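5. Setting Up the Picking Bin

By now your arm should be bolted down, powered, and homed (if it isn't, go back to section 4 and take your time). This section covers the bin, the bars, and the first slow run. Set aside an evening for it. We did our first Plorlow build in a shared shop in Skaltgate, and most of what follows comes from doing these steps in the wrong order.

5.1 Placing the bin

1. Put the bin on the tabletop with its open side up and slide it under the arm until the gripper can reach all four corners of the floor. Move the arm by hand for this, with the motors off.

2. Clamp the rim with a spring clamp. One is enough on a heavy bin, but a light one will want a second on the opposite side.

3. Press a sloped panel against the far wall so that bars roll back toward the middle, and tape down the line where it meets the floor. The panel will get scratched and scuffed as you go, and you can leave it that way for months.

Note: If you cut your own panel from acrylic sheet, leave the paper covering on until the last cut is done.

5.2 Loading the bars

4. Drop in a handful of bars from a height of 15 cm and let them land however they like. Please don't tidy them! Bars that cross, lean on a wall, or touch end to end are just what you want the arm to practice on. 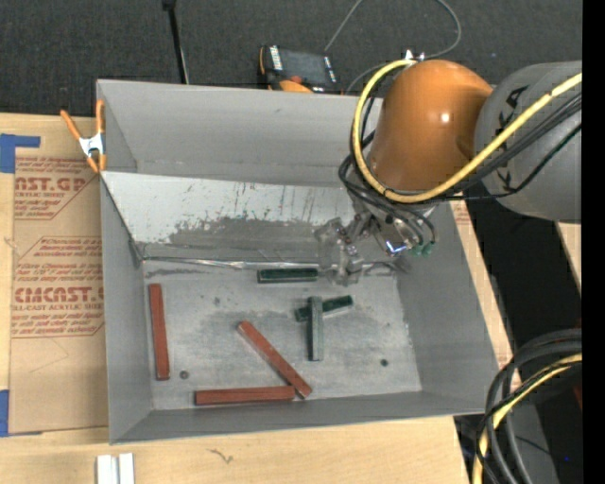 5.3 First slow run

5. Lay the handheld controller where you can reach it without leaning over the bin.

6. Check the cables along the arm. They need enough slack to follow the wrist all the way around — a tight hose will tug the gripper off its mark.

7. Set the speed to 15 percent and the pick count to 46, then press Start and keep a finger near Stop the whole time.

CAUTION: Keep your hands out of the bin whenever the motors are on, even if the arm has paused between picks.

8. If the fingers touch the floor, stop and raise the floor height by 1 mm in the Heleteo settings page, then run again from step 7.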